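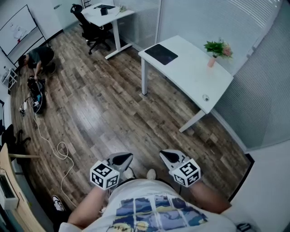 Both hands full, with a white desk off to the right.

Reading the town budget at your kitchen table

Every October the draft budget for Inen lands with a thump (822 pages last time, if you please!) and every October I clear off the table, put the kettle on and get stuck in. I've been doing it with our little residents' group for years now, and a few home habits have made it a lot less painful.

Don't print the whole thing. Print the summary and the chapter you care about, then punch the holes before you start scribbling. I use an old recipe binder with the plastic sleeves left in, and it wipes clean when the jam gets on it, as it always does at my house.

Freezer tape makes lovely page tabs. It peels off without tearing, it takes ballpoint well, and you probably have a roll in the drawer already. I write the line number on each tab, so when somebody at the hearing asks about line 3073, I can find it before they've finished the sentence. 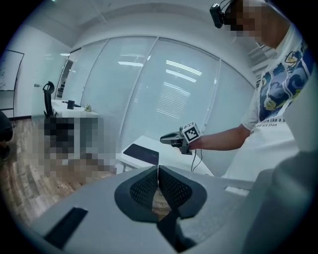
Keep last year's copy too, and lay the same page from each side by side. Lesia Derkach taught me to run a wooden ruler down both columns together, and that was how we spotted the street lighting on Mykhailiuk Road listed in 2 different places.

A shoebox does nicely for letters and replies. Stand them upright, newest at the front, with the date penciled on the top corner. Clip your own letter to the answer you got, or you'll be hunting for it the night before the hearing (ask me how I know).

Last thing, pack your bag on Wednesday evening if the hearing is the next day. Glasses, binder, two pens and a sandwich, because they do go on!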